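The bread came first, and I nearly ruined my dinner with it. Grigore Iordache bakes a dark potato loaf every morning at Flavesier, his 30-seat place behind the old tram depot, and he sends it out with whipped lard and pickled green tomatoes. I ate four slices. My friend Corina had warned me to stop at one (she knows me!), but who listens?

Iordache cooked in hotels for years before he opened here in March, and you can taste how happy he is to be done with buffets. His sour lamb broth is sharp enough to make you sit up straight.

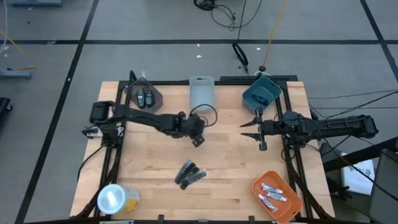 A butcher-block table with a pale maple top.

Then came the duck — slow-cooked with quince, the skin crackling, a heap of buttery polenta on the side. I'd go back for that polenta alone. Bogdan Ghiță, who runs the floor, poured us a plummy red I'd never heard of and then another, because we asked.

The set menu is 40 euros and changes again on 29th September, when the wild mushrooms come in. Dessert was a cheese dumpling with sour cherry jam. I said I was too full and finished Corina's as well.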